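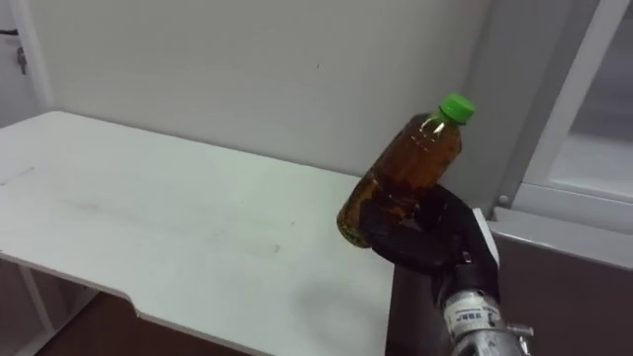
Proltono Remote Demonstration Kit: Equipment Review

Prepared for the Ullside Technical Training Center by Orla Brophy, Equipment Assessment
Reviewed 24th September

Purpose of the review

The Center was asked to assess the Proltono kit for use in its introductory course on robot handling. The kit allows an instructor or student to show a robot arm a task, either by guiding the arm by hand or by driving it from a separate pair of hand controls. Each attempt is stored as a demonstration and may later be used to train the arm to perform the task without an operator. This review covers setup, the two teaching modes, the recording software and the documentation. It does not assess the training of models, which the Center carries out on its own computers.

Test task

The principal task was the handling of a capped plastic bottle of amber-brown liquid at a white table. Bottles were selected as they are familiar to students and moderately difficult to hold. The plastic is clear, the weight shifts when the bottle is tilted, and a grip placed too close to the base makes the bottle hard to set upright again. Operators were asked to grasp the bottle, lift it, tilt it and return it to the table. A total of 138 demonstrations were kept out of 200 attempted. The remainder were discarded, in most cases for a slipped grip or a hesitation long enough to spoil the recording.

Setup

Installation took two members of staff most of a morning. The arm must be calibrated against the hand controls before first use, and the procedure is well explained. Recalibration is required whenever the table is moved. The Center would have preferred a quicker check for this purpose, as our tables are shared with the Lennox workshop and are moved often.

Teaching by hand

In hand-guided mode the arm is light to move and holds its position when released. Students with no prior experience were able to complete a simple lift within their first session. The principal drawback is that the operator's own arms tend to block the view of the head camera, and a number of recordings were unusable on that account. The mode is suitable for explaining joints and reach. It is less suitable for collecting material in quantity.

Teaching by remote control

Remote operation gave the better recordings. The delay between the controls and the arm was small enough that operators stopped remarking on it. The controls do not, however, convey grip force. Angus Ritchie, who supervised the student trials, noted that beginners squeezed harder than necessary and had to be taught to watch the fingers close. The finger covering held the smooth plastic securely when the approach was slow. Operators needed almost 6 practice runs before their motions became even.

Recording software

The software is plain and reliable. A foot pedal starts and ends each recording, leaving both hands free. Demonstrations can be replayed, labeled and deleted, but they cannot be trimmed. A good attempt with an idle start must be kept whole or lost. Export to the Venatgate storage system worked without difficulty.

Findings

The Center rates the kit 4 out of 5 for teaching use. It is recommended for supervised classes of mixed ability, with remote operation as the main mode. Departments intending to purchase should allow for a fixed table and should request the spare finger covers at the time of order. The absence of a trimming function has been raised with the supplier.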